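1/ Spent most of January on a calibration records problem at a supplier audit and want to write down how the sampling went. ISO 9001 clause 7.1.5, measurement traceability. Long thread, mostly procedure.

2/ Site is Traline, machined fittings, two buildings. Certified for years, clean surveillance reports. I was there second-party, on behalf of Clidex, who buy from them. So the contract requirements applied on top of the standard.

3/ The gauge register lists 2,614 items. That covers calipers, micrometers, plug gauges, thread gauges, torque wrenches and a lot of weights that probably should have been retired. Every line has an ID, a location, an interval and a due date.

4/ First check was the easy one. Sort by due date, look for anything past due. There were 2. Both were tagged out and in the quarantine cabinet, as the procedure says. No finding.

5/ If you stop there you have audited the due date column. Clause 7.1.5.2 asks for calibration or verification against standards traceable to international or national measurement standards. A due date tells you when someone last typed in the field.

6/ So I pulled 148 certificates. Selection was weighted toward gauges used on Clidex part numbers, then toward anything with an interval longer than 12 months, then the remainder by random number. I write the selection method in the working papers before I open a single certificate.

7/ For each one: ID matches the item, as-found data present, as-left data present, uncertainty stated, reference standard identified, lab accreditation scope covers the measurement. That last one takes the most time.
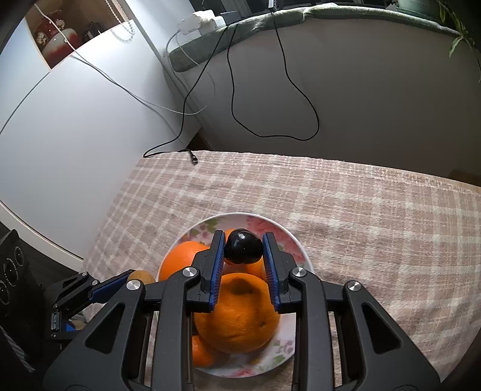
8/ Scope is where it came apart. The outside lab, Dumitrescu, is accredited to ISO/IEC 17025 and the certificate for that is current. Its scope covers length and mass. It does not cover torque.

9/ The torque wrench certificates were on the same letterhead, same layout, same signature block. The accreditation mark was missing from them, correctly. The lab did nothing wrong. Traline's receiving check was a box reading "cert received Y/N".

10/ Is an unaccredited calibration automatically a nonconformity against 9001? No. The standard asks for traceability and does not name 17025. You can show the chain another way, with reference standard certs, method, uncertainty and so on.

11/ Two things made it a finding here. The Clidex supplier manual requires accredited calibration for torque tools on assembled product. And when I asked for the reference standard behind the torque results, the file had no record of it.

12/ I wrote it as one nonconformity with both requirements cited. Some auditors would split it. I think one process failure with two citations gets a better root cause analysis than two separate reports handed to two separate people.

13/ The first corrective action response was "retrain receiving inspector." Rejected. The inspector followed the form exactly. The form never asked about scope – training someone harder on the same form gives you the same result.

14/ Second response was better. They added a scope check to the supplier approval record, by measurement parameter and range, reviewed when the lab's scope is reissued. Torque work moved to a lab that has it in scope. The receiving form now asks for the accreditation mark or a documented exception.

15/ The part people skip is 7.1.5.2, last paragraph. If equipment is found unfit for its intended purpose, you determine whether previous results were adversely affected. Wrenches were recalibrated and as-found values compared to tolerance. All inside. That record matters as much as the new form.

16/ On software: the register runs in Drimow. It handles due dates and recall notices fine. It also has a field for lab scope on the vendor record, and the field was blank on every vendor. Worth checking yours if you use something similar.

17/ Someone asked by DM what all this cost. The new lab charges a 900 dollar setup fee and then per tool. I don't have the per tool rate and wouldn't post it.

18/ For internal auditors: take your last five outside calibration certs, get the lab's current scope from the accreditation body's directory, and compare parameter and range line by line. Get it from the directory. PDFs on the lab's own site can be a revision behind.

19/ Also compare the uncertainty on the cert with the best capability listed in the scope. If the cert claims a smaller number than the scope allows, call the lab before you write anything.

20/ Next thread will be on interval adjustment and what counts as evidence for extending one. I have notes on it from the same audit but they need cleaning up first.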